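Wundik: a French–English word list for wound closure

By Margaux Charpentier
August
5 min read

Wundik is a list of French words and expressions about the closing of wounds, with their English equivalents and, for most of them, one sentence where the word is used. I made it for translators who receive patient leaflets, nursing notes and course material, and who do not find these words in a general dictionary, or find them with the wrong meaning. It is also used as a small test set for translation software, so this file tries to answer the questions of both kinds of reader.

What the list contains

The sentences come from 82 texts. Of these, 63 are patient leaflets and home care sheets, and 19 are handouts for students in nursing or in surgery. All were written first in French. I did not take texts that were already translations, as the French in them often follows the English too closely and one finds expressions that no nurse in Lyon would say.

Each entry has a French headword, its gender when it is a noun, one or more English equivalents, a domain label, a level label and a note. The note may be empty. The domain labels are wound, thread, needle, knot, instrument, dressing and aftercare. The level label is either "patient" or "staff", and sometimes both. For example, "fil" is given as "stitch" at patient level in the sentence "on vous retirera les fils", but as "thread" or "suture" at staff level. Many translators write "the threads will be removed", which is understandable but which sounds strange in a leaflet.

The label "knot" was the most difficult to fill. French handouts use "nœud", "demi-nœud", "clé" and "point noué" with small differences between schools, and English has its own differences between "throw", "half hitch" and "knot". I kept "throw" for one pass of the thread and "knot" for the finished thing. A "point séparé" is given as "interrupted stitch" for staff and "separate stitch" for patients.

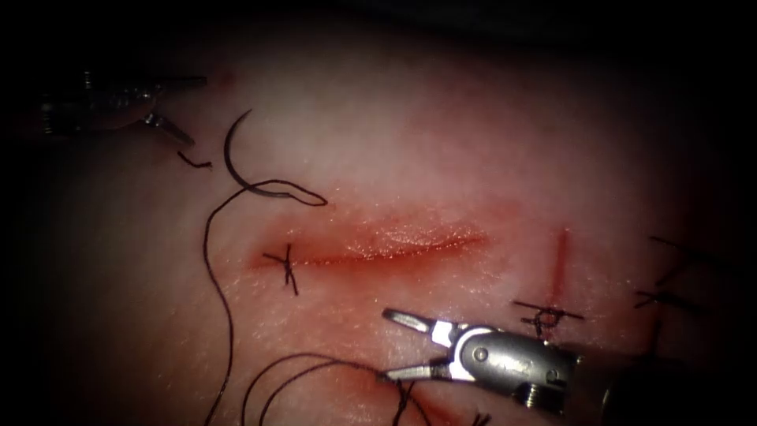 File format

The list is one file, wundik.tsv, in UTF-8, with tabs between the columns and one entry per line. The first line gives the names of the columns. There are no quotation marks around the cells. If you open the file in a spreadsheet program, please choose UTF-8 by hand, otherwise the letter œ in "nœud" and "cœur" may be destroyed. A second file, sources.tsv, gives for every sentence the type of text and the year, without the name of the hospital or school.

The columns are, in this order: id, fr, gender, en, domain, level, sentence_fr, sentence_en, note.

When an entry has several English equivalents they are separated by a semicolon. The first one is the one I recommend. The others are correct but less common, or are preferred in British texts. Spelling is American everywhere in the column "en".

How the entries were chosen

I read the texts from beginning to end with a pencil and marked every word that made me stop. This is not a scientific method and I do not present it as one. Afterwards I compared my marks with the glossary of Vasseur, the translation office where I worked before, which kindly allowed it. An entry stayed in Wundik if it was in at least two texts, or if it was in one text only but I judged that a mistake would be serious for the patient.

The label "instrument" follows a different rule. Here the words in the handouts are mostly names of parts, and the same part is "mors" in one text and "mâchoire" in another. Both are "jaw" in English. "Strié" is "serrated" when it speaks of a jaw, but "striated" when it speaks of muscle, and software confuses these two very often. "Goupille" and "axe" are both given as "pin", with a note.
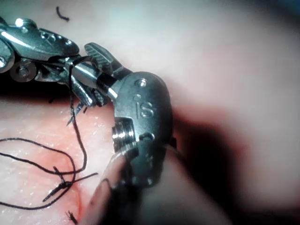 Serrated jaw above a rounded steel housing. See the entries "mors", "strié" and "goupille".

False friends

A separate group of 10 entries has the word FAUX-AMI in the note. They are the ones I would ask a beginner to learn first. Some of them:

"Pansement" is a dressing, and only in light conversation a Band-Aid. "Plaie" is a wound of any kind, open or not very deep. "Compresse" is gauze or a gauze pad in most leaflets – the English "compress" makes the reader think of something warm or cold put on the forehead. "Berges" are the edges of the wound. A machine gave me once "the banks of the wound", like a river.

"Incision" is the same word in both languages and does not have the label. However, in patient leaflets I prefer "cut" when the rest of the text is simple.

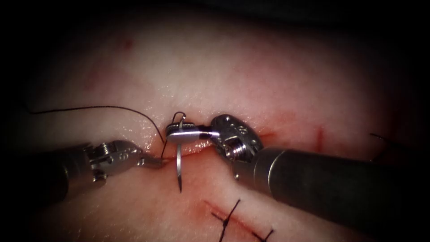
Curved needle at a horizontal incision. French: "aiguille courbe", "berges de l'incision".

Limits

The texts are from France only. Words from Belgium, Switzerland and Québec are missing, and "diachylon", for example, is not there. Dental surgery is covered badly; for this I use the Plident list, and its ids can be joined to mine with the file plident_map.tsv.

The English sentences are my own translations. English is not my first language. They were read by a native speaker at Wuvex before version 2, but the notes were not, so if a note sounds unnatural, it is my fault and a correction is welcome.

Wundik does not say how a wound must be closed or cared for. Please do not use the sentences as medical advice, even when they look like it.

License and corrections

The list may be copied and changed for any purpose if the name Wundik is mentioned. For a correction, open an issue with the id of the entry, the form you propose and, if possible, a French sentence where you have seen it. I read the issues in the evening, usually after 8 p.m., and a new version comes out when enough of them are solved.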